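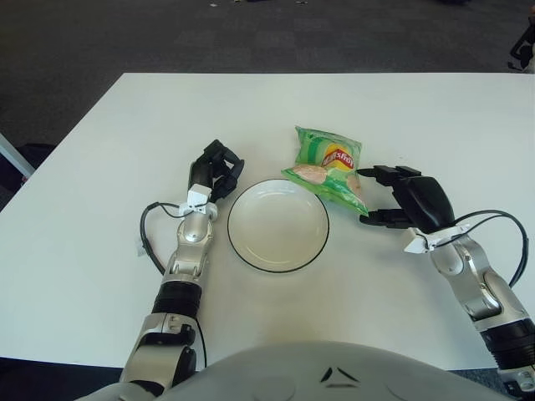
Review: Oltero two-arm tabletop package
Loubna Farouk, October 16, 2026

Stultel sells the Oltero as a humanoid upper body with two arms, two multi-fingered hands and a licence for its Rewi teaching software. We leased ours for light handling trials, mostly snack packets and dishes on a plain white table.

Setup was easy enough. The arms calibrated on the first try, and Rewi's menus are laid out sensibly – although the manual still uses labels from the previous release.

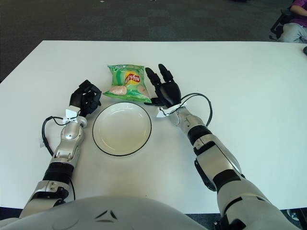

Both hands on either side of the plate, chip bag lying behind it.

Crinkled packaging is a fair test because the shape changes under the fingers. Over 100 attempts with the right hand, ours logged 82 clean pickups. Most of the misses were bags lying flat.

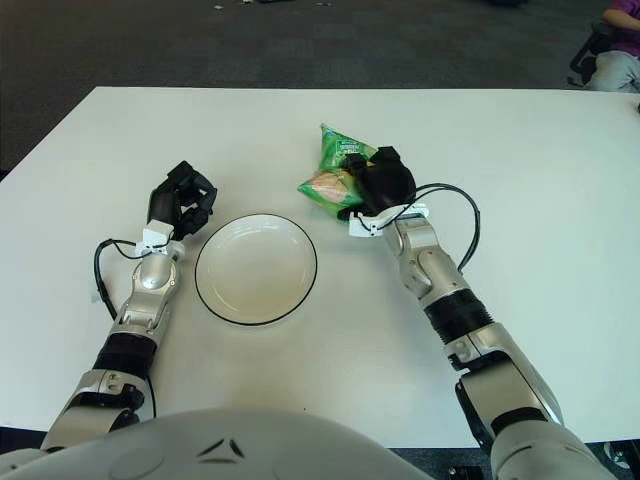

Grip force is set per object, and the default is too firm for anything fragile. I dropped it by 10 per cent and left it there. The wrist cables are my main complaint. They loop well out to the sides and need clear space.

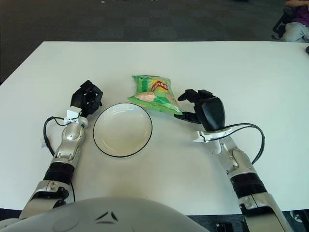
Right hand at the end of the bag. Note the cable loop at each wrist.

The lease is $3,000 a month, with service extra. Stultel says a shorter cable kit will ship in December.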